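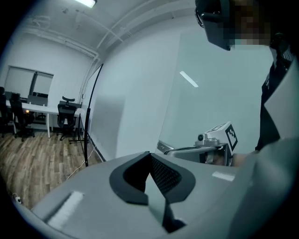 One parent at the Trilthorpe branch told us the after-school reading hour ends too early for people who work in Lyons, and several others wrote the same on their comment cards. We moved the closing time from 5:30 to 6:00 in April.

The Rollilow reading program now runs at 3 branches. Enrollment stands at 116 children. Climstead opened last and still has 4 open places.

Spending on books is on budget. Bus costs are over, as the Lyons route needed a second run on 2 afternoons a week. We ask to move the unspent printing money to cover it.

Still to do: finish the spring reading checks and order large-print titles for Trilthorpe.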